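El ordenador viejo y las facturas de la luz

En enero me llegó una factura de la luz de 151 euros. Vivo solo, cocino con gas y la calefacción es central, así que no tenía mucho sentido. Llamé a la compañía, esperé lo que se espera siempre y me dijeron que la lectura era real. Colgué y me puse a mirar qué tenía enchufado en casa.

Pedí prestado a Norbert Kollár un medidor de los que se ponen entre el enchufe y el aparato. Lo fui moviendo por el piso durante dos semanas, un día entero en cada sitio, y apunté los resultados en una libreta. La nevera consumía más de lo que decía la etiqueta, pero tiene ya sus años y la puerta no cierra bien si no se empuja. El router, casi nada. La televisión apagada, un poco menos de lo que me temía.

El termo eléctrico era otra cosa. No se puede medir con ese aparato porque va por su propia línea, de modo que hice la cuenta con el contador del portal: bajé, apunté la cifra, volví a bajar a la hora. Estaba puesto a 60 grados y calentaba también de madrugada, cuando no hay nadie usando agua. Le puse un programador y ahora funciona 2 horas por la mañana. Me ducho igual que antes. Para fregar por la noche caliento agua en un cazo y no me molesta.

Dagmar Krajčí, la vecina de arriba, me contó que ella había cambiado la potencia contratada y que ahí se notaba más que en cualquier otra cosa. Yo tenía contratada la misma que el inquilino anterior, que por lo visto tenía aire acondicionado en dos habitaciones. Hice el cambio un martes por la tarde, por internet. Tardaron unos días en aplicarlo y de momento no ha saltado nada, ni siquiera con el horno y la lavadora a la vez.

Después quedaba el cuarto pequeño — el del escritorio, las cajas y la impresora. Ahí tenía un ordenador de sobremesa encendido día y noche para guardar copias de las fotos. Lo monté así hace tiempo y dejé de pensar en él.
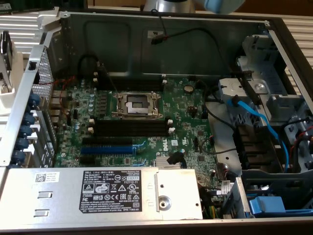
Las copias las hago ahora en un disco externo, el primer domingo de cada mes, y luego lo desenchufo y lo guardo en un cajón. Es más incómodo y alguna vez se me olvidará. También he puesto una regleta con interruptor para la impresora y la lámpara, y la apago al salir del cuarto.

La factura siguiente fue más baja, aunque ese mes pasé unos días fuera y la comparación no vale del todo. Me falta arreglar la goma de la nevera. Eirini Sfakianakis me ha pasado el teléfono de una tienda que vende recambios sueltos, pero necesito el número del modelo y está en una placa de la parte de atrás, contra la pared. Este fin de semana la muevo y lo apunto.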